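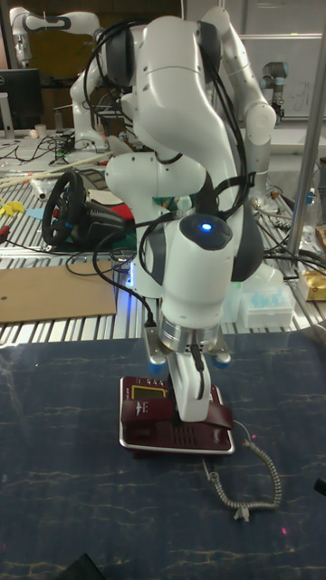
Which phone did she want to keep?

The red one, from the hall.

Forough Jalali wrote that down on the back of an envelope, because her aunt had already changed her mind twice about the lamp. Then she went out to the hall and looked at it. It was a dark red desk phone with a little yellow screen in the corner, and it sat on the shelf where it had always been, next to a dish of keys that opened nothing in the apartment.

"You know it won't work there," she said when she came back. "They have their own system."

"It has a plug," said her aunt.

Firouzeh Kazemi was sitting in the only chair that hadn't been promised to anyone. She had lived in the apartment on Nisbridge Street for most of her life and she was leaving it on Monday. She had a room on the second floor of a place called Civel, with a window over the parking lot and a closet that Forough had measured. The bed was theirs. The dresser could be hers if it fit.

Forough got a box and some newspaper. She unplugged the phone at the wall and the coiled cord fell on the floor and rolled itself up. Half of the coil had gone the wrong way at some point, so that there was a kink in it.

"Let it hang," her aunt called. "Hold the one end and let it hang."

Forough held one end and let it hang. It turned for a while, first one way and then back. The kink stayed.

Bijan Talebi came up from downstairs at four to look at the bookcase. He walked around it and pushed it with the flat of his hand. He said he would take it if he could bring his son on Sunday to help with the stairs. Then he saw the phone in its box.

"Is that going too?"

"It's coming with me," said Firouzeh.

"I used to hear it through the ceiling," he said. "Every night after dinner."

"That was Fatemeh."

"Long calls."

"She had a lot to say."

He wrote his number down for Forough, although he lived one floor below, and went back to his dinner.

Fatemeh Mahmoudi had been in school with Firouzeh and had called her at eight every evening until the winter before last. Forough had been in the apartment for some of those calls. Her aunt would take the handset off and sit down on the shoe bench in the hall with her coat still on, if she had just come in, and she would say very little. She said "yes" and "he didn't" and "with what money." When it was over she put the handset down and stood there a minute before she went to see about the stove.

They did the kitchen next. Most of it was for the church sale. Her aunt kept one pot, the tea glasses and a knife that Forough didn't think Civel would let her have. At seven they ate eggs out of the pan, since the plates were wrapped.

"What's in there?" Forough said. "In the phone. Does it still have the numbers?"

"Twelve of them. You press the button and it goes through them."

"Do you want me to write them down before we move it? It might lose them without power."

Her aunt thought about it. "Plug it in," she said.

So Forough took it back out of the newspaper and plugged it in at the wall, and they both sat down on the shoe bench with the envelope. The first number was the pharmacy. The second was Kianoush Mousavi, who had fixed the boiler and then moved away. The third was Forough's old apartment, the one she'd had in college, with a number ending in 1902.

"I haven't lived there in years," she said.

"I know where you live."

She wrote it down anyway. There was a dentist, a taxi company, and a cousin they agreed not to discuss. The ninth one had no name on it, only the number, ending in 1237.

"That's Fatemeh," said her aunt. "I never put her name in. I dialed it myself."

Forough wrote the number and left the name off. When she had all of them she folded the envelope and gave it to her aunt, who put it in the pocket of her cardigan.

"Should I pack it again?"

"In the morning," said Firouzeh.

Forough washed the pan. From the kitchen she could see a piece of the hall, and her aunt still on the bench with her hands in her lap. It was a few minutes to eight. Forough dried the pan slowly and put it in the box for the sale, and then she remembered that they'd need it for breakfast and took it out again.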